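Teaching a policy to look closer before it grabs
February 1, 2022

I promised Auður Fogh a post on the folding work back in the fall, and she has been very patient, so let me finally sit down and write it!

The idea behind Werell is simple enough to explain over coffee. Our old policy planned everything from the overhead camera, and it was lovely at deciding where to go and hopeless at the last little stretch. So we gave the wrist cameras their own small network, which only takes over close to the cloth.
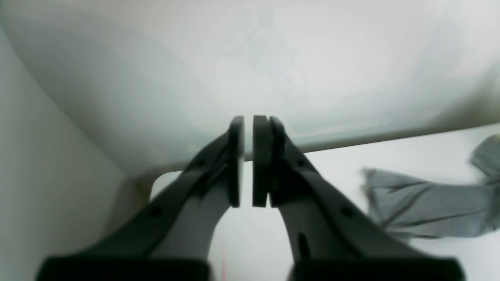 What the wrist view buys us

Depth, mostly, or something that behaves like depth. Gray fleecy fabric looks much the same everywhere from above, but up close a fold has a bright crest and a dark crease – and those are what the network learns to aim for.
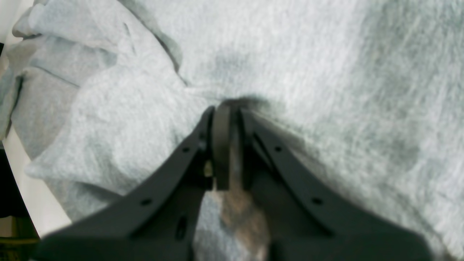 We trained on 200 demonstrations, most of them by Malou Ladefoged, whose patience with sleeves is a wonder. The grasp success rate went to 68 percent in our trials, and I was happy enough to call my mother.

The hard cases are still the bunched ones, where the cloth tucks into itself and one layer looks an awful lot like two.

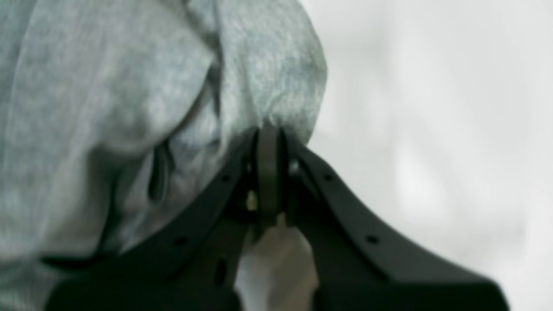 Two arms at once

Each wrist network runs without knowing what the other arm sees, and the overhead policy keeps the peace between them.
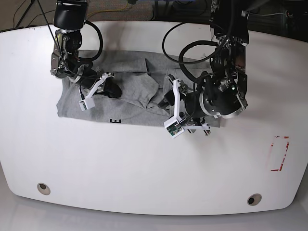

We tried sharing features between the wrists, and after 16 runs I couldn't tell the difference, so out it went. Malou wants another go at it in April, with a thicker fabric.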